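Cord Storage and Rework in the Returns Room – speaker notes
Draketlow site meeting, 6/6/22 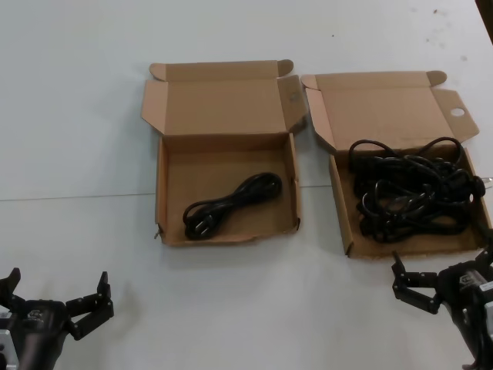
Start with the stock problem. The returns room holds 346 power cords at the last count, and Máté Somogyi's team has to supply the Norkitz benches from that stock before anything new is ordered. A cord that has been coiled can be picked, checked and issued in one motion. A cord in a heap has to be traced end to end first. Point to the two boxes: same type, same size, one coiled cord on the floor of the left box, and on the right a tangle that comes up over the rear edge. Pause here so the back row can see it.

Coil method. We use the figure-eight. A plain round coil puts a twist in the cord with every turn, and the twist comes back out as loops when the cord is dropped in a box. The figure-eight reverses direction on each pass, so the twist cancels. Keep the bundle long and narrow. Plug head goes at one end, on the outside, prongs visible. Do not wrap the tail tightly around the middle – Veronika Hajdu found damaged jackets at that point on older stock in March.

Show the coil by hand at this stage. Bring two spare cords, one stiff and one soft.

Untangling. Work from the plug ends. Free one plug, follow it back to the first crossing, open the crossing, continue. No pulling on a loop that stands up from the pile. Take the whole mass out of the box and spread it on the table before starting. Anything in the pile that is not a cord comes out first and goes in the Plodero tray for sorting.

Boxes. The folding-lid shipping boxes stay. They are shallow enough to see the floor of the box, and the lid can stand open behind while you work. Attila Kozma asked about deep bins from Vass. We tried them for the adapters and the bottom layer was never used. Replace a box when a side flap no longer holds. A frayed front edge is acceptable.

Numbers for the slide. 169 cords reworked so far. The target for the year is 2000, all sites. Shahnaz Abeysekara has the split by site if anyone asks.

Inspection. Check the jacket along its full length before coiling, then the prongs. Bent prongs go to scrap. No straightening.

Likely questions: labels (on the cord, near the plug, not on the box), cable ties (no), hook-and-loop straps (on trial – refer to Bronisława Bielecka).

Leave the spare cords at the front table for anyone who wants to practice the coil during the break.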